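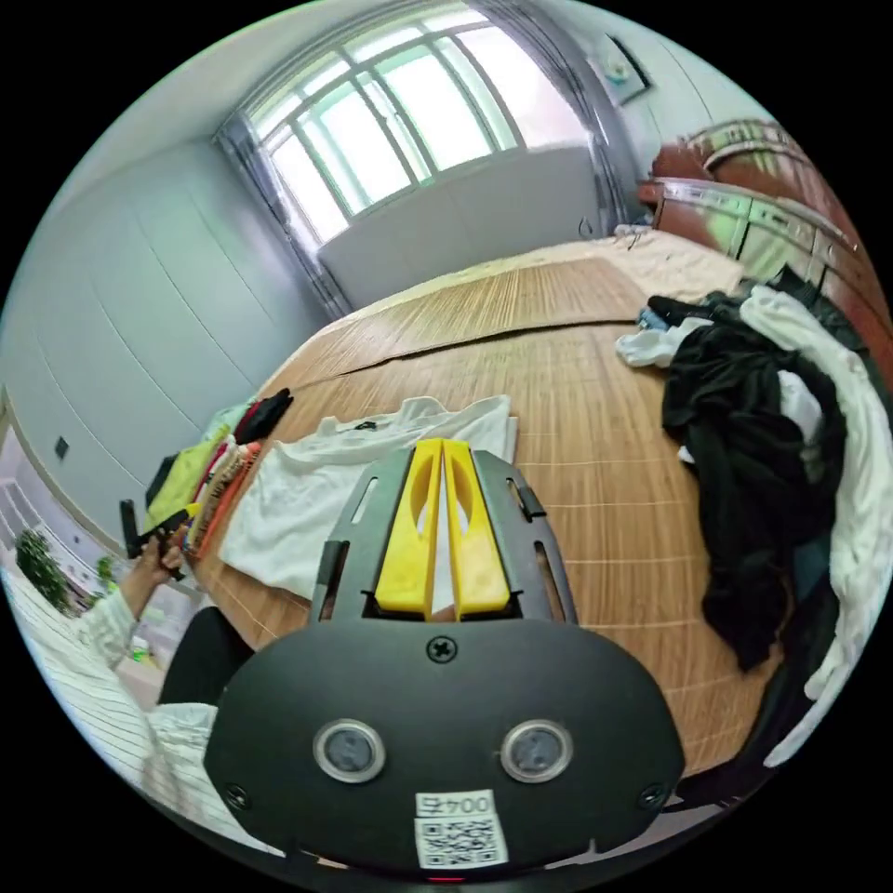
A table under a woven bamboo mat.

780 shares | 116 comments

My grandmother kept her household accounts in a school notebook, and the entry she was proudest of came one February, when the price of salt went up and she had already bought two sacks. She mentioned it at weddings.

Every town has a version of this. In Sturnia, where I grew up, it was candles. In Amaral, over the hill, they still talk about the year of the expensive onions,
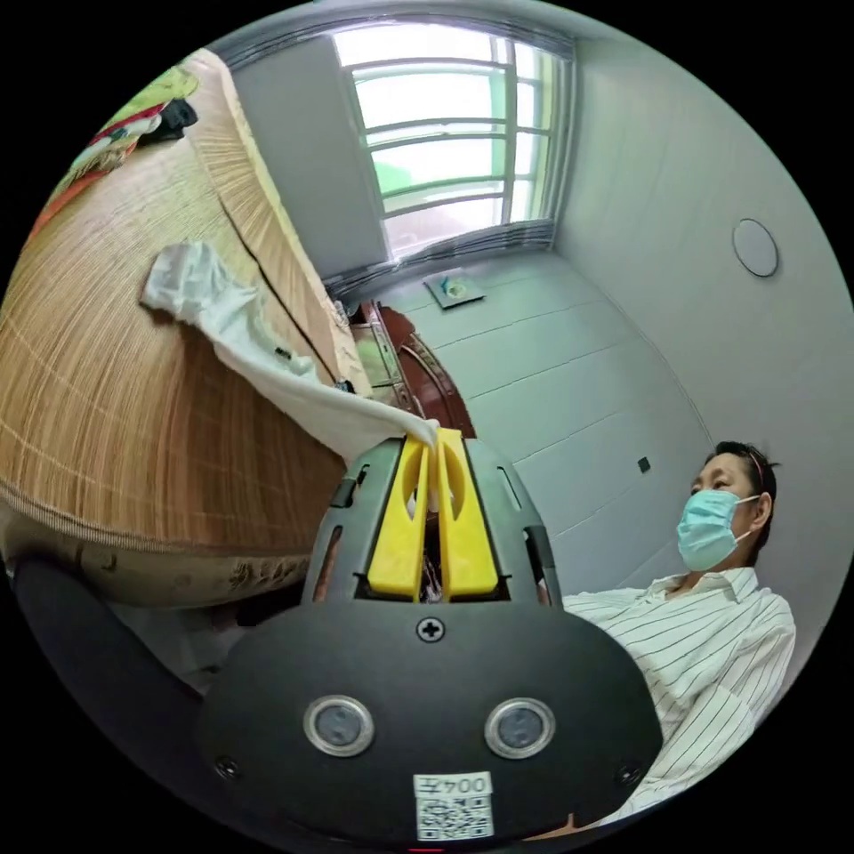

when the market raised its prices between breakfast and lunch and people walked home with half a bag and a grievance. The bakers at Brostetti simply made the loaf smaller — same price, same paper wrapper, more air. My grandmother weighed hers and wrote the result in red.
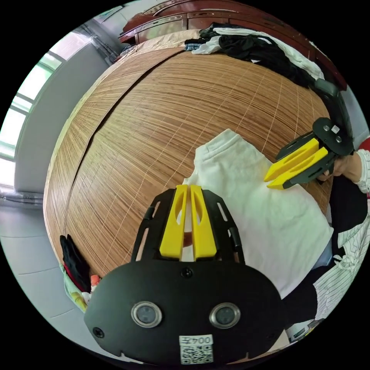
White clothing, just visible between two yellow fingers.

I have her notebook now, all 933 entries of it. There is very little in it about happiness and a good deal about lard.

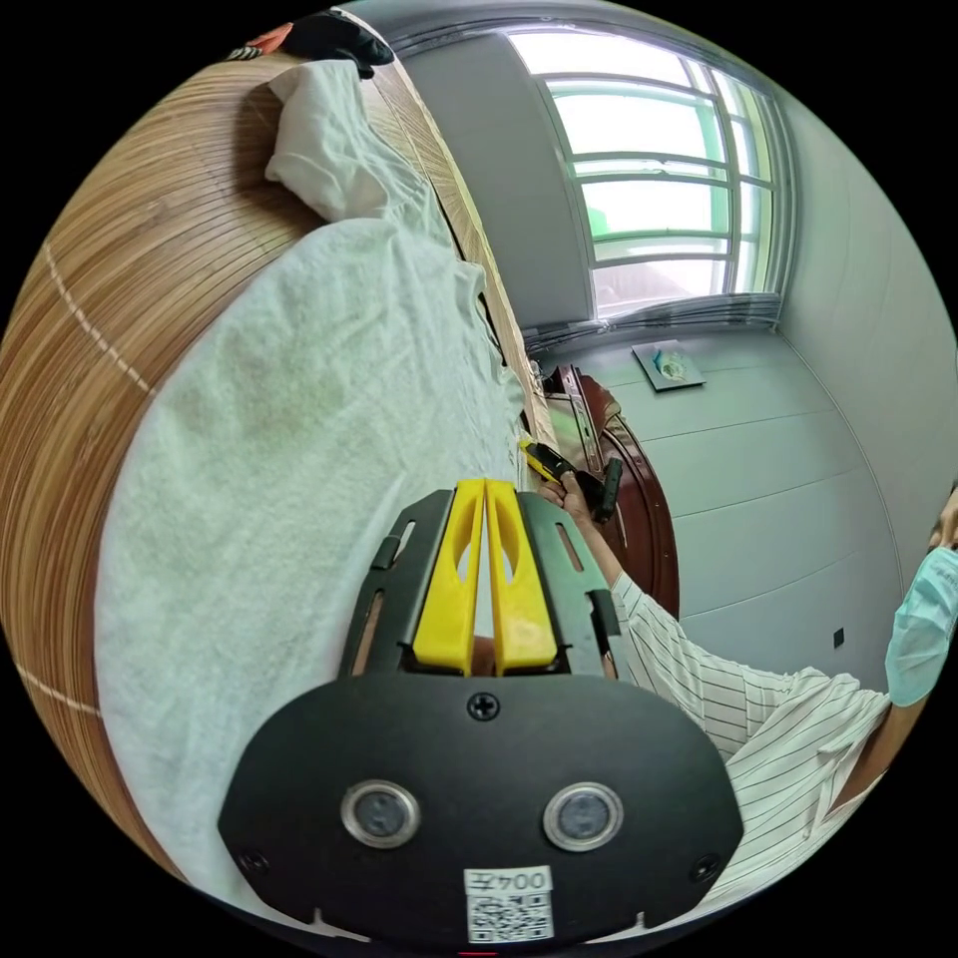 Thrift used to be a thing you did with your hands. You turned collars, you darned, you saved string too short to be of use. A white shirt with thin dark stripes, like the one at the bedside there, would have been good for ten years in her house and then another five as dusters. Today my bank sends me a pie chart. I looked at it once, felt judged by the orange slice, and went out to buy lunch.

The notebook's last page is a price for Woleo soap, underlined, with the word "robbery" beside it. I paid more than that this morning for a lemon.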